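Subject: Re: [parish-walks] Plundale path and the September survey
Date: 20 Nov 2001
From: Odair Vieira

All, the length of the Plundale path again, before the leaflet goes off.
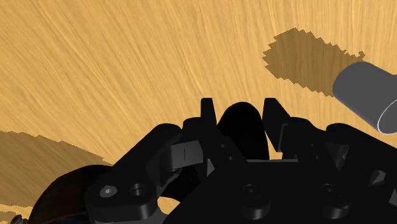 Mercedes Giraldo wrote:
> I make it 1528 metres from the Skernau stile to the ford, going by
> the old map. The leaflet says 1109. Which are we printing? Also the
> second gate is still tied up with string.

The 1109 is right as far as it goes, but it stops at the chapel wall. Whoever typed up the September notes left off the last stretch. I would print Mercedes's figure and say "to the ford" so it is clear.

The climb after the chapel is steeper than the leaflet lets on. I had to stop twice — partly the mud, I admit. Could we add a line about boots?

On the gate, I rang the council and was given reference 667. No date for the repair yet. If anyone walks that way before I do, please tie it shut again after you, as there are sheep in the lower field.

Printing is nearly 895 copies' worth of paper already in my hall, so no need to order more.

Odair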